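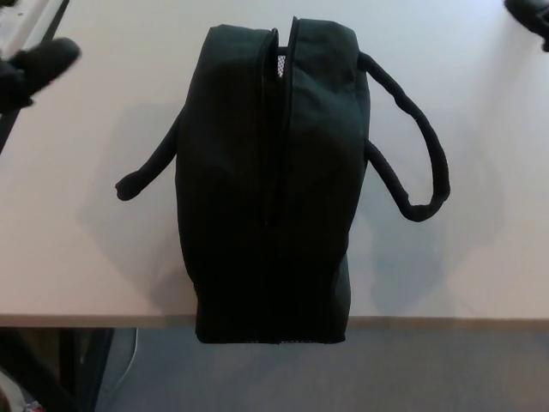
August, packing floor
Minutes kept by the bag bench lead, Fullstead site

We started at 2 p.m. in the break area, late as usual, and I took the notes because I was the one holding a pen. Both shifts were represented, plus two people from Drisetti on the speakerphone (the line dropped twice, so forgive any gaps in their parts).

Last meeting's minutes

Approved with one fix. I had written that the night shift asked for a new label printer. They asked for the old one to be repaired. Sorry, nights!

Item 1. Duffels at the robot bench

This took up most of the hour. The line handled 437 duffels last week, and 144 of them went back to a person to finish, mostly for zippers. The black duffels are the troublemakers. They're soft, they bulge wherever they like, and a zipper that's parted just a little at the top is hard to spot against all that dark fabric unless the lining shows. Those of us on the bench can feel it with a thumb. The Drisetti folks said they want more runs with the bag stood on end, zipper facing up, and the handles left to flop however they flop. Day shift thought that was fair, because that's how bags land in real life.

We also talked about where the bag sits on the table. A few of us were taught to keep everything well back from the front edge, and it bugs us to see a bag with its end hanging out over the carpet. Drisetti said an overhanging start is fine for these runs and please don't push it back while the arms are live. I said I'd put that in writing, so consider it written: hands off until the light is green, even if it's driving you nuts.

Item 2. What happens to the bench jobs

I'm going to write this one down as plainly as I can. Three bench spots change next month. The people in them move to checking and rework at the same pay grade, and management confirmed the grade out loud when I asked them to repeat it. What they couldn't tell us is whether the spots come back if the robot bench is moved over to the Anach account. We asked for an answer before the next schedule gets posted.

There was some good back-and-forth here. One person from nights said her wrists feel better than they have in years and she doesn't miss zipping bags all night one bit. Another said checking is lonelier, which I hadn't thought about, but he's right, you stand by yourself at the end and wait for something to go wrong. We agreed to try rotating every two hours so no one is stuck there all shift. I like this plan and I'd have liked it even more back in the spring.

Item 3. Training

Haque is running the training on the stop button and the restart steps. Day shift has done it, nights hasn't. Nights wants it during paid hours and not tacked on after a shift, and everyone in the room backed them up. Management agreed.

Item 4. Odds and ends

The carpet by the robot bench needs a proper vacuum. The fan near the dock still rattles. Somebody please claim the blue lunch cooler.

To do

Me: post the hands-off rule at the bench, send the rotation draft to both shifts.
Management: answer on the Anach question, training hours for nights.
Drisetti: a return count split by bag color, so we can see if it's really the black ones.

We wrapped up at 3:10. Next meeting is same place, same time next month, and nights is bringing the donuts.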